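Re: [Castelberg-home] Baskets instead of drawers for the sink stuff 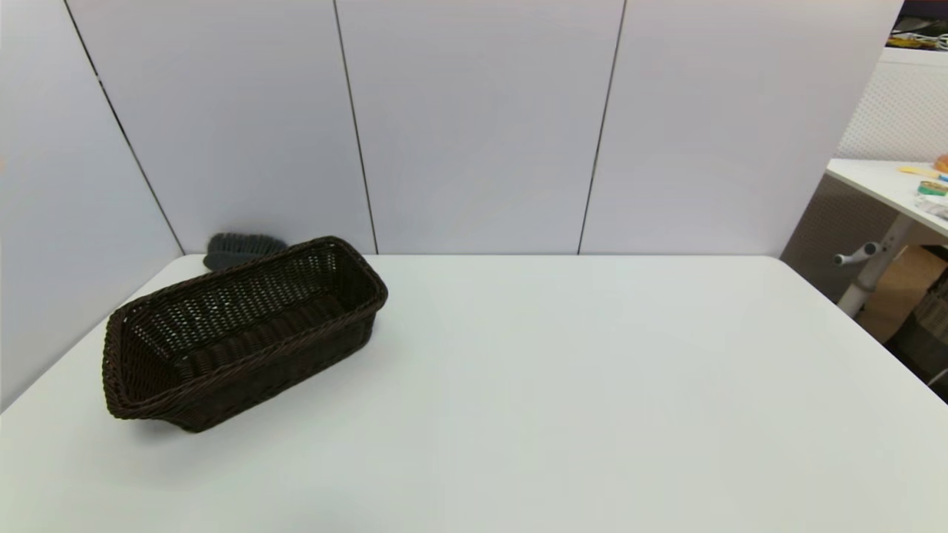

The dark wicker one, with the scrub brush behind it.

On the list in August, at 7:40 in the morning, a member wrote:

> I've switched all my cleaning things over to wicker baskets and I'm
> never going back. One basket per job, grab the handle of the caddy
> or just the rim, and off you go. Everything dries out on its own
> because the air gets through the weave. I honestly think you could
> get rid of every plastic tub in the house. The Findudus ones are
> the best I've tried and they wipe clean in a second.

I'd like to believe this, but I have questions about nearly every line of it.

First, "wipe clean in a second." Look at the weave. It's a tight diagonal lattice with little openings all over, and a braided rim on top of that. I have owned wicker for years and I've never wiped a piece of it clean in a second. You go over it with a cloth, the cloth snags, and the crumbs stay where they were. A dry paintbrush does better. On a very dark brown like this you also can't see what you've missed, and I suppose that's a selling point to some people.

Second, the drying. Air gets through the sides, sure. The bottom sits flat on the table or the shelf, and that's where a wet brush drips. I kept a nail brush and two sponges in a Cundach basket under the bathroom sink for one winter, and the base went soft and smelled like a pond. A saucer inside would have fixed it, but then I'm washing a saucer too.

Third, the shape. Sides that flare out look nice on a table with nothing else on it. On a shelf they cost you room, because you have to measure at the rim and you only get to use the base. My shelf is 280 mm deep. I bought by the base measurement once and the basket hung over the front until I gave it away.

What I do keep in wicker: dry cloths, paper bags, clothespins, spare bulbs in their boxes. No complaints there. The scrub brush hangs on a nail, bristles down, and cost me nothing but the nail.

So before I spend money on a set, could someone who has used one for wet things for a full year - not a month - tell me what the underside looks like now? Turn it over and have a look. And if anybody has tried the Zinchenko liners, do they stay put or do they ride up the sides like every other liner I've had?

I'm keeping my plastic tub for now.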